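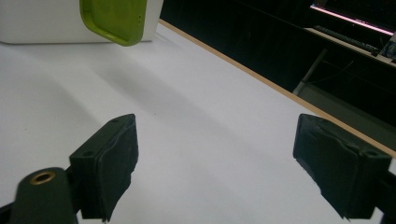
Kumiko Oshima asked last week why we bother wrapping the fingers at all when the printed parts already close on things just fine, and whether the wrap is more trouble than it's worth. Fair! My answer then was a bit of a mumble, so let me do better in writing.

Bare plastic does close on things fine. It just doesn't hold them. A slick printed pad on a slick object gives you a nice firm pinch and then the object squirts out sideways the second you lift (we all saw what happened to Yevhen Antoniuk's soap dish). The wrap gives you friction and a tiny bit of squish, and the squish matters more than I used to think. The price is that wrap is a consumable. Edges fray, corners lift, and you redo it. I count on 70 good grasps before I start looking at mine suspiciously, and by 215 on my first Kevov build I was basically holding confetti.

So, for the pads:

Cut the strip longer than the pad and fold the extra around the back, away from the grasping face.
Wipe the plastic before you stick anything to it. Finger grease is the enemy.
Press from the middle out.
Leave the raised rim alone if your print has one.

Threaded inserts next. A few of you are still running screws straight into the plastic, and okay, it works, until you've taken the finger off for the fourth time and the hole is mush. Brass inserts go in with a soldering iron, slowly, and you stop a hair before flush and finish with something flat and cold. Practice on a scrap block first. If one goes in crooked, heat it and back it out right away while it still wants to move. 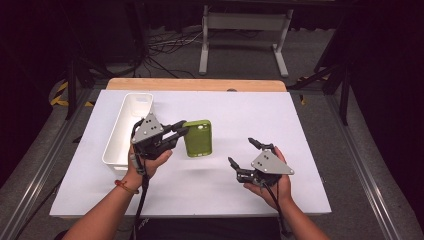

Now the part everybody rushes, working with two at once. Our little shared shop has enough people with a matched pair that we can finally talk about it! Let one hand do the holding and the other wait, open and well clear, until you know where it's going. When both hands close together you shove the object around and each gripper fights the other one. Go slow on flat, upright things with rounded corners. They tip if you come in high, so come in low and from the side.

Cables: run them back along your forearms and leave slack at the wrist. I lost a whole evening in July to a connector that only dropped out when I turned my left hand over. Tie the slack with something soft, please, no zip ties cranked down tight.

Handles are up to you. The Clurkov style is easier to print, the Symonenko one is kinder to small hands, and you can swap later if you hate your choice.

For next time, bring both fingers wrapped, your inserts in, and one object from home that you think will be annoying to pick up. The Istis files are in the shop folder under session 11. Print the new pads at the slow setting, and if your first layer won't stick, come find me before you start changing everything at once.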